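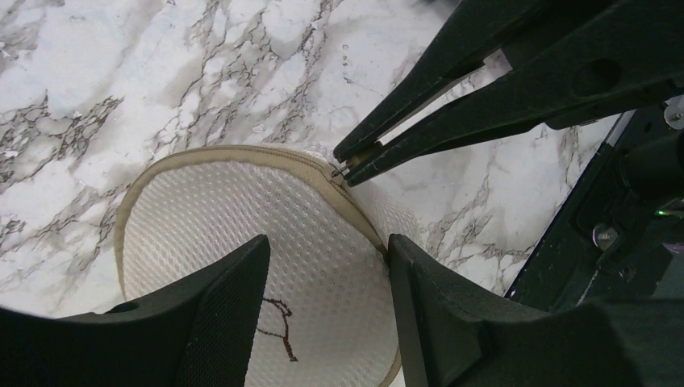
Figure 3. A mesh laundry bag with a zipper closure.

4.2 Sock attrition in shared laundries

Residents of the Stosholm building kept diaries for six weeks, a task they approached with the enthusiasm usually reserved for jury duty. Losses were blamed on the dryer, the neighbors and, in one entry, the moon. Chevalier's earlier survey in Pundoria found much the same, minus the moon. Households that bagged their socks reported up to four missing per diary, although several later found the bag itself had gone.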